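Sun 13 September

Cleaning and oiling the wood in the apartment

I spent most of this weekend on the wood surfaces, a job I put off all through August because it was too hot to have the windows open and too hot to have them shut. There are more of them than I thought: the desk top, two shelves in the hallway, the kitchen table, the wardrobe doors and the bread board that lives behind the toaster. I did them in that order, except for the wardrobe doors, which I left until last and then didn't finish.

The desk came from Kosow when I moved in. It is a plain birch top on steel legs, sold unfinished, and the instructions said to oil it before first use. I did that once, badly, and never again. After a few years of coffee and forearms it had a dull area in front of the keyboard and a ring near the lamp that I stopped seeing a long time ago.

I took everything off it on Friday night and put it on the bed, which meant I had to move it all again before I could sleep. On Saturday morning I wiped the top with a damp cloth and a little dish soap, then with a clean damp cloth, then dried it. The cloth came up gray. I did it again and it came up less gray, and I decided that was enough.

The ring did not come out with soap. I tried the paste my mother used, baking soda and water, rubbed along the grain. It made the ring lighter and also made the wood around it lighter, so now there is a pale area with a faint ring in it. I sanded the whole top after that with a fine pad, by hand, with the grain. It took an hour and a half. The ring is still there if you bend down and look toward the window.

For oil I used the Dudell one in the flat can. I had half a can left from the bread board and bought another at Ong on the way home Friday. The first can had a skin on top, which I lifted off with a stir stick. The oil under it was fine. I put it on with an old T-shirt cut into squares, waited fifteen minutes and wiped off whatever was still sitting on the surface. I used to skip the wiping part, and that is how the first coat on this desk ended up sticky for a month.

Wet rags with oil on them should not be left in a pile. I hung mine flat over the balcony rail and they were stiff by the evening. They go out with the trash after that.

The hallway shelves were quick. They are narrow and they only hold keys, mail and a bowl. One of them has a dent from when I hit it with the vacuum, and I left the dent alone. I did take the brackets off to get behind them, and one of the screws was stripped, so that shelf is now held by one good screw and one that turns forever. I need to get a longer one. I keep writing this down and losing the paper.

The kitchen table is not real wood on top, as far as I can tell. It has a printed grain and a hard clear surface, and oil would only sit there. I cleaned it with Flestik, the spray one, and a microfiber cloth. It leaves streaks if you use too much of it. One spray per arm's length works for me. The streaks show up worst in late afternoon when the sun comes in low over the sink, so I cleaned the table at noon, thought it was perfect, and did it again at five.

Cost, for anyone who wonders: one can of oil and 2 sanding pads. I already had the spray. The receipt is somewhere in the kitchen drawer. It was less than a new desk top, which I priced last spring and didn't like.

Sunday morning I put a second coat on the desk. The surface had gone slightly rough overnight, so I ran the fine pad over it first, very lightly, and wiped off the dust. The second coat took much less oil than the first. The color is a bit darker than before and more even, and the dull area by the keyboard is gone. I still have the computer on the kitchen table and I am writing this there, with the chair that doesn't fit under it.

I plan to leave the desk empty until Tuesday evening. The can says the oil can be used after a day, but the last time I believed that, I ended up with a mouse pad stuck to the wood and a square outline that lasted until this weekend.

The wardrobe doors are half done. I wiped down the left one, inside and out, and found fingerprints up at a height I can't explain. The right one needs its hinge tightened before I lean on it with a cloth, and the small screwdriver is in the box under everything I moved off the desk. I'll get to it during the week, and the bread board can have what's left in the old can.
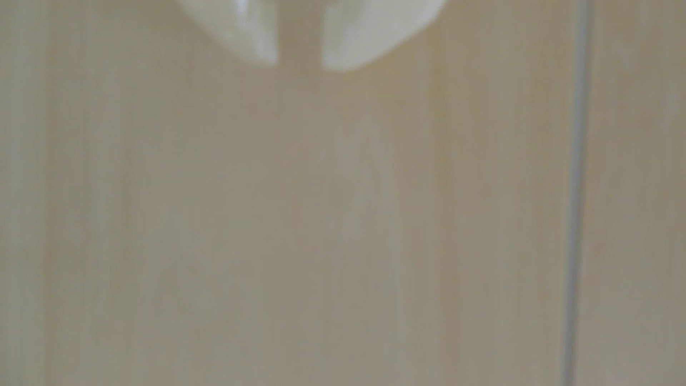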